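August, Flestside bench notes, morning

Well, the Zumov arm has let us down again, and I want to get it written up while it's fresh. It was on cycle 958 of the pressing routine, going along quite happily, when it came down on the putty and simply kept pushing. The force limit is set to 18 newtons and it should have backed off there. It didn't, and Xiuying had to hit the stop button (very promptly, bless her). No fingers anywhere near, I'm glad to say, but I have still marked it as a safety matter in the log.

Hok-lam's feeling is that the wrist sensor had drifted and was reading low, so the arm believed it was barely touching. I lean towards the loose connector we grumbled about last time. We may both be right, which would be a nuisance.

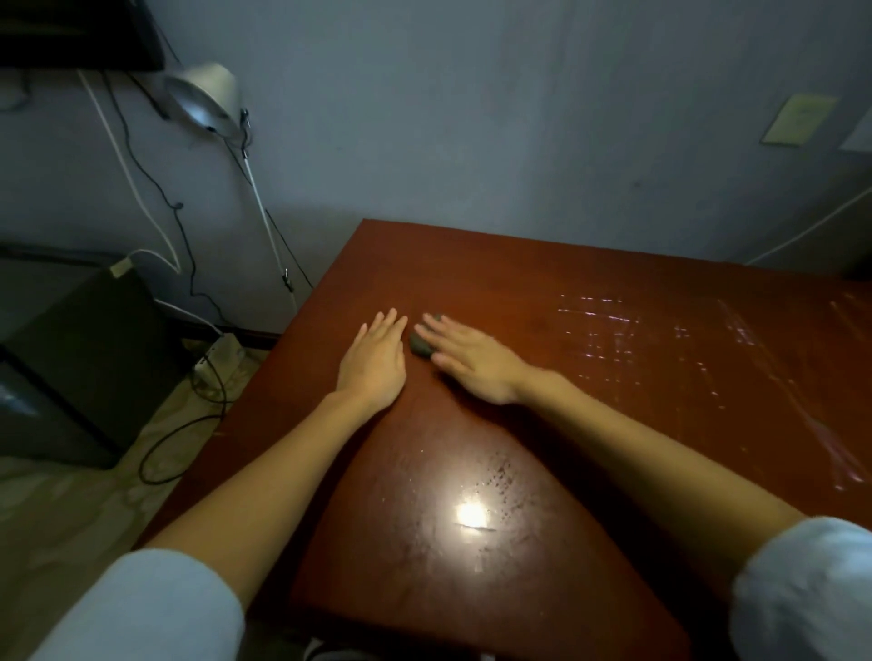 Pressing the putty by hand, left hand flat beside it.

I do like going back to doing the job by hand when a machine misbehaves. You notice how much you ease off without thinking, and the arm has none of that unless the sensor tells it the truth.

Swapped the connector after tea and ran 5 slow presses with the speed right down. On 4 of them the limit tripped properly; the last one was late again. So the arm stays locked out, please, Weronika, even for the short demo. Hendrik is ringing Fadstead about a spare sensor.

Still to do: check the zero reading with the arm cold, then again after an hour's running.

I.H.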